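Mendstead Keepsake Urns

Scattering tubes, pet urns and the Evero, our best seller, which holds 50 cubic inches and fits on a bookshelf between the novels you meant to read. Allow 9 working days. Death is sudden — glaze is slow.
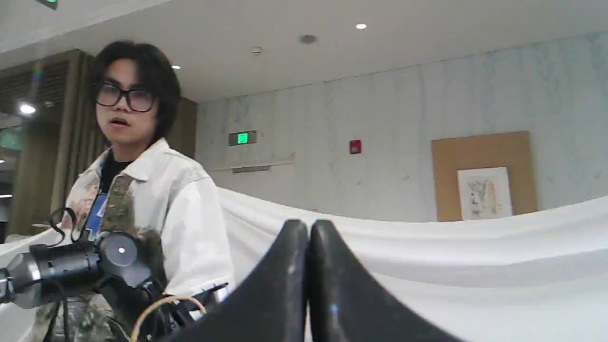

Big glasses and a patchwork jacket.

The Evero comes in 2 finishes, Chalk and Moss. Lids are threaded, so the cat can't get in to visit. 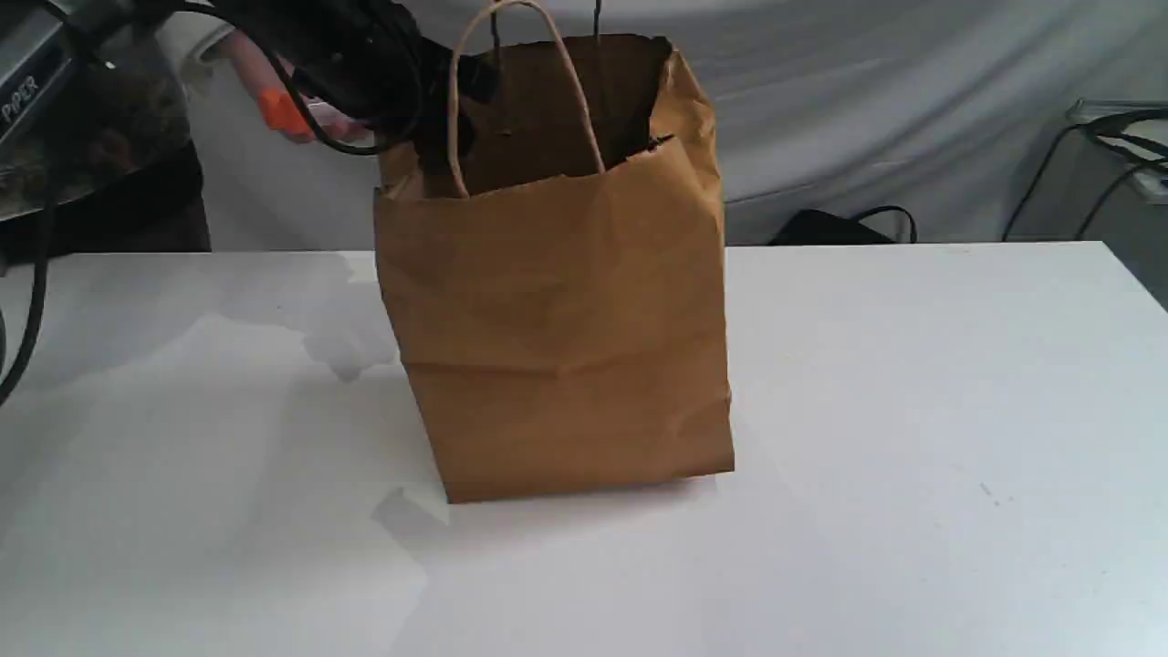

Ashes usually come back from the crematory in a sealed plastic liner, and the Evero takes the liner whole. Bring it to our counter and Áine Cullinane will do the transfer free of charge. A plain brown paper bag with a twisted handle is a perfectly respectable way to carry it in. Engraving runs to 5 words, so choose your adjectives.

Orders for November close early.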